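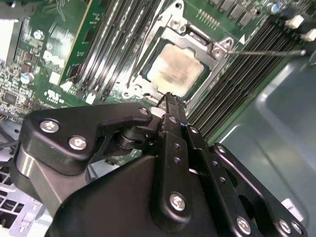
*A processor in its open socket, old thermal paste and all.*

**Sastlow finally gets a repair night**

The town of Sastlow will open its library basement on Thursday evenings to anyone with a dead computer and a little patience. Residents brought in 70 machines during a February trial, a fair number of them described on the sign-up sheet as "fine until my son looked at it."

Organizer Gunvor Eide has 5 workbenches and 4 good screwdrivers — a gap the town council has promised to study. Repairs are free. Coffee is a dollar, and Eide asks that it stay upstairs.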